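茶水间及访客接待物资整理项目 进展报告（六月）

提交对象：Livent 行政管理部
编制：Yuzuki Higuchi
范围：Drunden 办公楼二层茶水间、相邻储物间及接待台面

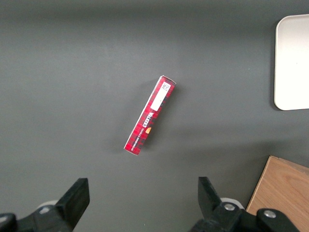 本期工作集中在独立包装食品的登记和收纳规格的确定。上期报告中列出的饮品类（茶包、咖啡、糖包）已全部入账，本期不再重复，仅在第四节说明差异。食品类的登记比饮品类慢，原因是外包装尺寸不统一，同一品类内既有扁长纸盒，也有袋装和罐装，原定的单一格口尺寸不适用。

一、本期完成情况

1. 食品类清点。储物间及茶水间柜内的全部包装食品已逐件取出，在台面上核对后登记。登记字段为：品名、口味、包装形式、外盒长边方向、标签所在面、保质期、存放位置。截至本期末，饮品与食品合计入账 981 件，以最小可单独发放的包装为一件。

2. 包装形式归类。纸盒类分为扁长盒与方盒两组。扁长盒以 WALKERS 的红色格纹盒为基准样，品牌字沿盒长方向印刷，白色标签印在盒面靠近一端处，标签上有小方码。这一组在横放时品牌字可直接读出，竖放时则需要侧头辨认，因此格口按横放设计。方盒组按正面朝外处理，无需另行规定。

3. 储物间货架腾空。原有两组货架中，靠门一组已清空、擦拭并重新编号；靠窗一组仍存放一次性餐具和会议用纸，待下期处理。

4. 标签模板。与 Fujimoto 供应的标签纸完成试打，字号与边距已定。首次试打时右侧边距过窄，裁切后末位字符缺损，调整后重打，未再出现。模板文件已存入共享目录，文件名按货架号加格口号命名。

二、收纳规格

经两轮试摆，确定以下做法：

扁长盒：平放，盒面朝上，长边与格口纵深垂直，标签端统一靠右。叠放不超过两层。第一轮试摆曾叠至三层，取用下层时上层容易滑落，故予以限制。

袋装：立放于塑料盘内，封口朝上，每盘只放一个口味。

罐装：放最下层，罐身标签朝外。

散装单片：不再接收。现有库存用完为止，用完后相应格口改放袋装。

塑料盘与木盒分工如下：塑料盘用于茶水间日常补货，便于擦洗；木盒只用于接待台面，不进入储物间。上期曾出现两种容器混用，木盒底部受潮后出现轻微变形，本期起分开管理。

台面整理时的放置次序也作了规定。待登记物品先单件置于台面中部，容器靠边，登记完成后再入盘。此前习惯是整盘倒出后逐件登记，容易漏登和重登，抽查时的差异多由此产生。改用单件放置后，登记速度略有下降，但复核时间明显缩短，总体工时基本持平。

三、登记与复核

登记采用双人流程，一人读取包装信息，一人录入。口味名称以包装原文为准，中文译名作为附加字段，避免同一产品出现多个译法。上期台账中“香草酥饼”“香草黄油饼干”“香草奶油酥”并存，核对实物后确认其中有重复记录，现已合并，合并前的条目保留在台账附页备查。

小方码暂不作为检索依据。不同供应商的码制不一致，部分码仅供生产批次追溯，扫描后不返回品名。是否引入扫码登记，取决于 Brorkon 能否提供可用的对照表。对方已收到询问，尚未给出书面答复。在此之前仍以人工录入为准。

保质期登记精确到月。包装上仅标年份的条目单独列出，按当年年初计算，优先发放。本期查出的过期食品已当日移出并作报废登记，不计入上述入账数。

复核以格口为单位进行。抽取 12 个格口，逐件对照台账。抽查结果中有两个格口与台账不符：一处为口味录入错误，一处为补货后未更新数量。两处均已更正。后一种情况说明补货记录与台账之间仍有时间差，处理办法见第五节。

四、与计划的差异

进度方面，食品类清点按期完成，靠窗货架整理延后。延后的直接原因是会议用纸的新存放点尚未确定，在此之前不宜清空货架。该项不影响茶水间的正常使用。

费用方面，标签纸和塑料盘在预算内。木盒因更换底部衬垫略有增加，由本项目的耗材科目承担，无需追加。新增的格口隔板尚未结算，票据到齐后列入下期。

范围方面，饮品类有一项调整：糖包由按盒登记改为按箱登记。按盒登记时台账变动过于频繁，对补货判断没有帮助。调整后上期数据已换算，前后口径一致。

五、未决事项与处理

补货时间差：拟在茶水间柜门内侧挂纸质补货单，每日上午十时由值班人员录入台账。试行一期后评估是否保留。

会议用纸存放点：候选位置为复印间下柜和二层东侧储物柜。复印间下柜深度不足，整箱纸需拆开存放；东侧储物柜深度足够，但钥匙由前台保管，取用不便。请管理部在下期开始前确认。

接待台面陈列：访客来访当天使用木盒，盒内放扁长盒及袋装各一类，口味不限。坚果类单独放置，并附过敏提示卡。提示卡文字已拟定，待审。

隔板固定方式：现用卡扣在重载时有松动，仅影响罐装所在的最下层。暂以减少该层堆放量处理，同时向 Fujimoto 索取螺接式样件。

六、下期安排

完成靠窗货架清空与编号，前提是存放点已确认。

按新规格重新摆放全部扁长盒，并检查标签端朝向。

对更正过的格口再次复核，另抽取未查格口。

提交隔板结算票据及耗材明细。

将台账字段说明整理为单页文件，张贴于储物间门后，供补货人员查阅。

附：本期台账、格口编号图及报废登记表已存入共享目录。台账中标黄的条目为译名待定，数量与保质期均已核实，可以正常发放。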